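Foot soak after a long shift: salt or no salt?

radka_o
Posted in: Home Spa and Small Treats
1088 views

Hello everybody. I stand most of my working day and in the evening I want to do a proper foot soak. My sister bought me the Jarnik lavender salts for my birthday, and on the bag is written to use 4 spoons for one basin. After two evenings my heels feel more dry than before. Do I use too much, or is the salt wrong for dry skin?
Radoslava

costigan_a
Too much and probably too long. How many minutes are you in there?

radka_o
I watch one episode, so maybe 40 minutes. The water is cold when I finish :)

costigan_a
There's your problem. Fifteen minutes, then out. I'd halve the salt too.

mintytoes
I disagree about the salt. I have used the full amount for years and my feet are fine. It's all in what you put on after. Thick cream, cotton socks, bed.

costigan_a
Fine for you, but she already has dry heels. Start with 2 spoons and see.

furtado_fan
Skip salts completely and get the Furtado oat soak. No scent, but my skin likes it much more. The shop in Riltby had it in April, I don't know if they still do.

mintytoes
The oat one blocks my drain every time!

furtado_fan
Put it in an old stocking and tie it. No mess.

radka_o
Thank you all for the kind answers. Yesterday I tried with 2 spoons and 15 minutes, and then the cream and the socks as mintytoes wrote. In the morning the heels were softer, but one evening is maybe too early to judge.
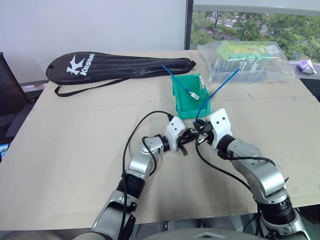 I will continue like this until the bag is empty, and after it I want to try the oat soak, with the stocking. One more question - does somebody know the foot treatment at the day spa in Dambridge? It takes 90 minutes and I have a voucher, but I am very ticklish and a little afraid of the scrub part.

mintytoes
Go! Tell them at the start that you're ticklish. They press harder and it doesn't tickle so much.

costigan_a
I found it too long, to be fair. My wife loved it. Ask if you can swap the scrub for extra massage.
Angus

radka_o
I didn't know it is possible to ask this. I will call them tomorrow before lunch and write here what they said.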